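Clear plastic, crumbs and a wrist camera

I spent most of March on the perception side of the food bench at Rillico and I want to write some of it down before I forget why I made certain choices. The arm and the gripper have been fine. Almost all my trouble has been in the step between getting a camera image and handing the planner a list of things it may touch and things it must stay away from.

The stack is fairly ordinary. There is a wrist camera, a segmentation model, a small tracker, and a planner called Drisano which takes labelled shapes on a plane and gives back a path. I wrote the glue in the middle. Everything is logged with Nalleo, which I like more than I expected to, although the search is slow once a log gets long.

The first version of the glue did a simple thing. It took every blob that stood out from the white table, gave it a label and passed it on. On a clean table this worked well enough that I stopped thinking about it. Then there was food on the bench and the planner began to return paths with odd detours in them. I opened the debug view and found obstacles all over the table.

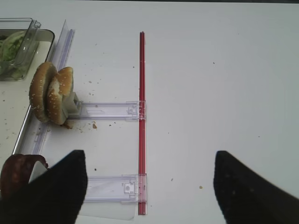
My first fix was a minimum size for anything called an obstacle, and I set it too high. I'd been thinking only of the specks, and I had forgotten that size in pixels is a poor measure when some of the things you care about are very thin. Bits of bun on the table went away, which is what I wanted, but so did parts of the red rod whenever the mask came back in pieces. The rod is the one thing on the table that colour alone can find, so losing it to a size filter was silly. I now join pieces that lie on the same line before I filter anything. It's a few lines of code and it should have been there from the start.

The clear parts are harder. Segmentation finds the edges and the moulded bits and then gives up on the flat stretches, where the white table shows straight through. What comes out looks like several unrelated objects. If you pass that to Drisano it will happily plan a finger through the gap between two of them, because as far as it knows the gap is empty.

I tried training my way out of it. I had 2619 labelled images by then, many of them nearly the same, and I put two days into labelling the clear parts more carefully. Scores on the held-out set went up. The failures on the bench hardly changed, mainly because the held-out images came from the same sessions and had the same lighting. I have since split the data by session, and the scores are lower and more use to me.

What helped more was to stop asking the model for the clear parts directly. The brackets clip to the rod, and they stick out from it at a right angle. So I find the rod, take its direction, and then look for parallel faint edges leaving it on one side. If I get enough edge, I fill in the whole strip as solid. If I get only a little, I still fill it in but mark it as unsure, and the planner gives it a wider margin. It's old-fashioned code and it has a threshold in it that I don't love. It also runs in very little time and I can read it when it goes wrong.

The side was a bug of its own. I had written the search to look only to the left of the rod, as that was how things lay in the images on my screen when I wrote it. The camera is on the wrist, so left means nothing much once the wrist has turned. For a while I had a note in the code saying to fix this later, and later was a Saturday when I had meant to be doing something else.

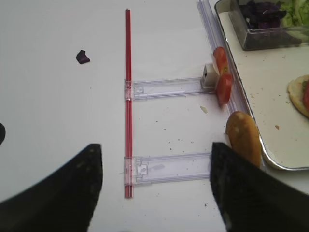

Now it searches both sides and keeps the better one. I also moved everything into table coordinates before any of the geometry happens, so the tracker no longer thinks it has met a new object each time the wrist turns over. That change touched a lot of files and I put it off for too long. It took about a day, and most of that was tests with numbers typed in by hand in the old coordinates.

The other piece of work was the mask for the gripper fingers. They are always in view at the bottom of the image and they are dark and large, so the model was keen to call them something. I had a fixed mask for them, drawn once with the gripper open. With the gripper in any other position the mask was wrong in two ways: it hid table that I could have used, and it let a finger through as an obstacle sitting right next to the gripper. Drisano would then refuse to move at all, with the message "start state in collision". I must have read that message a hundred times before I drew the mask on top of the image and looked at it.

I replaced the fixed mask with 8 of them, for 8 gripper openings, and I blend between the nearest two. It's crude, but the fingers only move one way and the blend is good to a few pixels. There is a better way, which is to project the finger model into the image properly. I'll do that if the camera mount ever changes.

Something I haven't solved is what to do when a finger hides part of the food. At the moment the tracker holds on to the last full shape for up to 20 frames and then trusts whatever it can see. For a bread roll that is mostly all right. For a slice of tomato I'm less sure, as the slices are small and one can lean on another, and then the model tends to join them into one. I've tried splitting on the lighter ring inside each slice and it works on some images and makes a mess of others. I have left it switched off.

Next on my list is the timing between the camera and the joint readings. I think they are slightly out, because the table coordinates drift a little whenever the wrist moves quickly and settle when it stops. I've added both timestamps to the Nalleo log and I'll look at them next week.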